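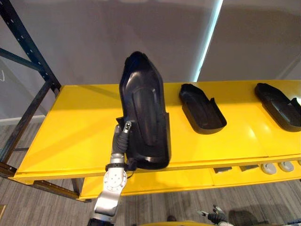 A robot arm holds a black shell upright over the yellow shelf top, with two trays lying beside it.

The Part Is Easy. The Shift Is Hard.

Picking up a molded part and putting it somewhere else is the lowest rung of shop-floor work. It pays little, it is taught in a few minutes, and most plants that run molding machines have somebody doing it on every shift. It is also the task that general-purpose robots are now being sold to do. My position, after 30 years of specifying feeders, fixtures and conveyors, is that the machines can do the task and cannot yet do the job.

The distinction matters when money is involved. A task is one cycle: locate the part, close on it, lift it, turn it, set it down. A job is that cycle repeated through a shift, with the bad parts pulled, the bin changed, the label checked, and a supervisor told when the mold starts leaving flash along the rim. Vendors quote on the first. Plants pay wages for the second.

Thin-walled black parts are a fair test of the first. A matte black surface returns little usable light to a depth camera, and a glossy table under overhead lamps returns too much. The wall is a few millimeters thick, so the gripper has to pinch a rim, and once it has the rim the rest of the part becomes a lever. A small error in the grip angle at the fingertips is a large error at the far end. Anyone who has tried to lift a baking tray by one corner knows the problem.

Five years ago I would have solved this with a vibratory bowl, a custom nest and a suction cup, and the line would have run one part number until the tooling was scrapped. That is still the right answer for high volume. Where I have changed my mind is on short runs. At Mivport last January I reviewed a proposal covering 219 part numbers, most of them run in small lots. Nests for all of them would have cost more than the parts were worth. An arm that can be shown a new shape and handle it tolerably the same afternoon has real value there, even if it is slow.
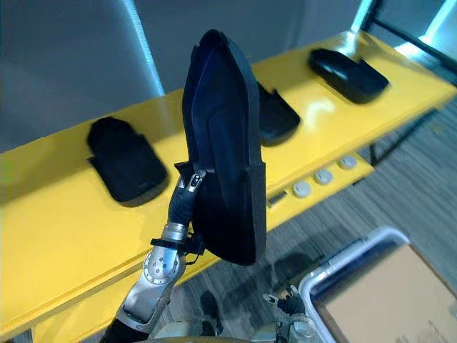
Slow is the word to look at. A practiced operator picks a part of that size, turns it over, glances at the inner face and sets it down in 2 seconds. The operator is also looking at the next part while the first is still in hand. The best two-arm cycle I have timed on comparable work took several times as long, and much of the difference went to regrasping. People roll a part in their fingers to present a different edge. A two-finger gripper has to set the part down or pass it to the other hand, and every handoff is another chance to drop it.

Speed alone would not rule the machine out. A slow robot that runs unattended through the night can beat a fast one that needs watching. The figure I ask for is therefore mean picks between assists, where an assist is any event that makes a person walk over. Zodden, which makes mid-size trim parts and has been more open with me than most, logged almost 300 picks between assists on its best part and far fewer on its worst. At that rate the attendant can cover other machines on the good days. On the bad days the plant has two workers, one of them made of aluminum.

The Fatell trial reached a similar place by a different route. The arms were reliable on rigid trays and poor on anything that flexed. The engineers there wrote a sensible rule: the robot gets the rigid parts, people get the rest, and the split is revisited every quarter. I would like to see more rules of that kind and fewer announcements.

The same reasoning applies to the home, with worse numbers. A house contains more part numbers than any plant I have worked in, none of them are presented on a clear surface, and there is no attendant except the owner. Patrício, a household project I was asked to comment on, reported good results putting shoes on a rack. I believe the results. I would also want to know who put the shoes within reach, how many pairs were tried, and what happened with a boot that would not stand up.

For a plant manager deciding this year, my advice is narrow. Choose rigid parts in short runs. Write the assist rate into the contract and define an assist in one sentence both sides sign. Use your own parts for the acceptance test, under your own lighting, including a few short shots and a few with flash. Leave the table and the bins where they are so that a person can step in without moving anything. Budget for the person.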